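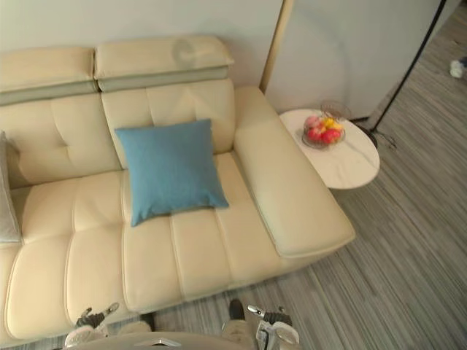

Cleaning a leather sofa is one of those jobs I put off for years, mostly out of fear of wrecking it. I grew up with scratchy plaid fabric, so when we finally bought leather I treated it like a museum piece and barely wiped it. Big mistake! Light leather shows everything, and on a cream sectional the stitched seams between the panels are where the grime likes to settle. So that's where I start these days, and I do the whole thing in one afternoon with stuff I already have.

What you need

A vacuum with a soft brush attachment
Two or three white microfiber cloths (white, so no dye comes off on the leather)
A bowl of lukewarm water
A little mild soap, the kind without bleach or ammonia
A soft old toothbrush
Leather conditioner

I've tried a few conditioners. The one I keep buying is Monel, which comes in a squat little jar and smells faintly of oranges. I also had a bottle of Vahidi for a while and liked it fine, but it took forever to sink in and my jeans paid for it.

Step 1: Check what kind of leather you have

Put one drop of water somewhere out of sight, like the back near the floor. If it beads up, your leather has a protective finish and you can go ahead. If it soaks in and leaves a dark spot, stop right there and skip the soap. Unfinished leather needs its own cleaner, and the store that sold you the sofa should be able to tell you which one.

Step 2: Vacuum like you mean it

Pull everything off and go over the whole sofa with the soft brush. Then switch to the crevice tool for the gaps between the seats — go slowly and don't jab. I once found 79 cents, a hair clip and most of a granola bar down there, and that was after only two weeks!
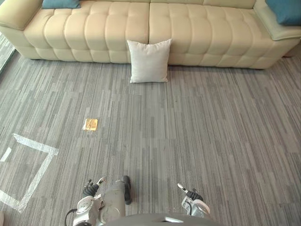
Step 3: Wash one section at a time

Mix a few drops of soap into the water, dip a cloth and wring it out until it's barely damp. Wipe one section with light, overlapping strokes, then go over it with a second cloth dampened with plain water, then dry it with the third. Don't soak the seams. For those, I touch the toothbrush to the soapy cloth and run it along the stitching with hardly any pressure.

Arms and headrests get the worst of it (hair products, hand lotion, pizza), so they may need a second round. Change your water when it turns gray.
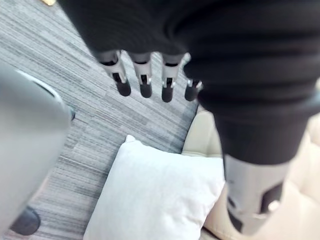 Step 4: Let it dry, then condition

Give it a couple of hours. No hair dryer and no space heater, please — heat can crack the finish. Once it's dry, put a dab of conditioner on a clean cloth and rub it in with small circles. Less than you think! Buff off whatever is left after 20 minutes or so, and keep everybody off until the next morning if you can.

How often?

I wipe ours down every couple of weeks and do the full routine twice a year. April is my next one, and it's already on the fridge calendar.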